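Library hours, again

I've been meaning to write this since October, when the Wedley council put out its draft budget and I sat down with a pot of tea and read the whole thing (well, most of it, I skimmed the culverts). Tucked near the back was a plan to close the Dernberg branch library in the evenings, to save almost $1370 a month.

Now, I'm fond of our councillors, I really am, and I know the roads need doing. But the evening is when working parents can get there! My neighbour Shuk-fan Lui takes the number 13 bus home and goes straight in with her two little ones, and they'd lose that altogether.

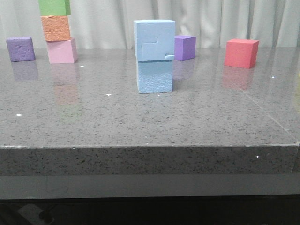
What happened at the meeting

I went along expecting a handful of us and ended up standing by the coat rack. The petition had 700 names on it, which the clerk read into the record very kindly. Councillor Holovko asked whether the hours could be trimmed in summer instead, and there was a long back-and-forth over heating that I won't put you through, though my knitting came along nicely.

It's been sent back to staff and will come up again before the final vote. If you'd like to write in, the address is on the council's website under Budget, and they do read them. Mention the branch by name, or it gets filed with the Farnska Road letters.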